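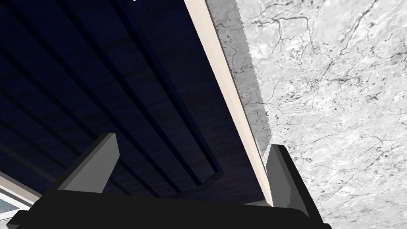 ### 4.2 Tone contrast and finding things at home

The second part of the survey dealt with how easily older tenants find doors, handles and small household items by sight. We mailed the form to 600 households in Pludomora and Desjardins. Tenants rated each room in the home on a five-point scale, from "very easy" to "very hard," and noted the main wall color, the door color and the color of the trim. They filled in the form in daylight, and those who used reading glasses were asked to wear them.

Door color had a clear effect. Tenants with dark doors set in light trim rated the door as easy to find more often than tenants with white doors in white walls. The difference was largest in bedrooms and smallest in kitchens, where most people said they knew the layout well enough not to look. Blue, green and brown doors got similar ratings once lightness was taken into account. This agrees with the pilot work in Wendine, where tenants did not care much which color was used but did care how dark it was.

Small items gave a different pattern. A door stays in place and can be found from memory, but a cup, a pill bottle or a spare knob is put down in a new spot each time. The forms show that light items on light surfaces were the most common source of trouble, and 61 tenants wrote a comment on this point without being asked. Shape helps only when the light brings it out. In Figure 3, the round white piece and the square white block behind it share nearly the same tone, and the eye depends on shading to pick out the step between the wide rear disc and the narrower front part. The navy surface at the right is easy to tell from both. Several comments described the same problem with white lids and white soap dishes, mostly in bathrooms with one ceiling light. 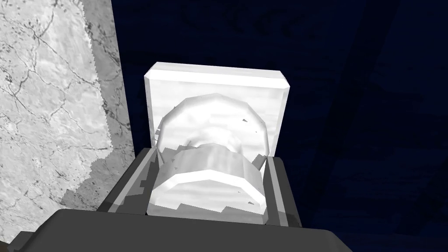 Patterned surfaces made the ratings harder to read. Gray-and-white marble finishes are common in the newer Desjardins units, and we had expected them to score like plain light gray. They scored lower. Tenants said that small pale items got lost in the pattern, and a few reported reaching for a gray patch they had taken for an object. The form did not ask about the size or strength of the pattern, so we cannot say whether a finer marbling would do better. We also did not record gloss, which may account for part of the result in rooms with large windows.

Handles were scored on a separate line. We compared 102 homes where the handle matched the trim with 103 homes where it did not. In the matched group, more tenants said they found the handle by touch, running a hand along the edge of the door until they met it.

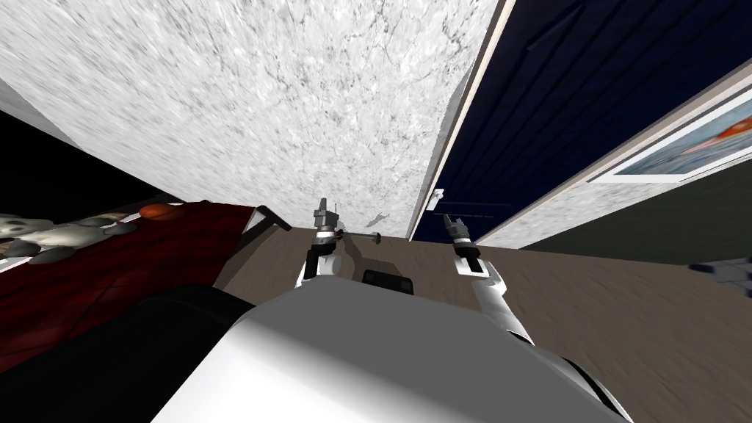 Most of these tenants did not see this as a problem during the day. At night the answers shifted, and the matched group reported more trouble in hallways and on the way to the bathroom. The effect held for tenants under 70 as well as for the older group.

Two limits apply to this section. Lightness was judged by the tenants against the printed Plisovis card, and cards kept in sunny rooms may have faded between the mailing in July and the return of the form. Tenants who had recently moved were also more likely to answer, and they may find any home harder to use than people who have lived in one place for years. Section 4.3 repeats the comparison with length of stay included.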